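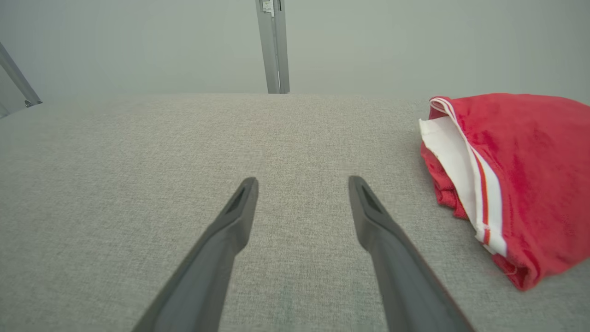
Fig. 4. Gripper over light gray upholstery.

4. Setting up a battery search in Puvora

The Puvora index holds 3,019 entries from artillery strength returns. It is sold as a complete record. Treat that claim with care – returns were filled in by tired clerks who often copied the last one.

1. Open Units and pick Field Artillery. Leave Coast Artillery off unless you want a lot of harbor forts.

2. Type the battery letter and the battalion number. A letter alone brings up every Battery B in the index.

3. Set Strength to Present for Duty. The default, Assigned, includes men in the hospital, on leave, or at school.

4. Set Guns to Reported. The Estimated setting fills gaps from the official tables of equipment, and I have yet to see a battery that matched those for long.

Note: A strength of exactly 100 is suspicious. Check the scanned return.

Caution: Merge Duplicates can't be undone. It goes by unit number and ignores the date, so a battalion broken up and raised again years later becomes one unit.

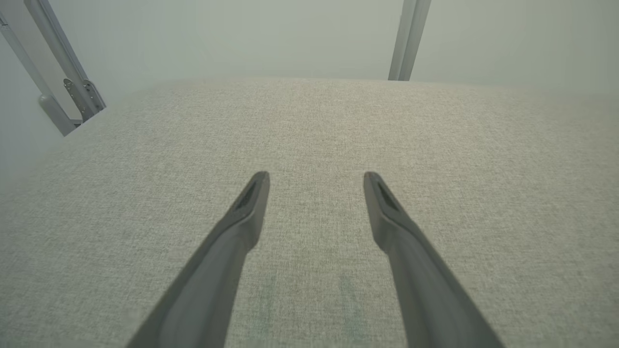 Maja Kwiatkowski, on the user board: The merge did this to my Brastwood file. I lost 119 returns and had to load the April backup. Does Export First really save the scans?

It saves the links to them. Copy the scans yourself before step 5.

5. Press Run, then compare three results with the scans before you trust the totals.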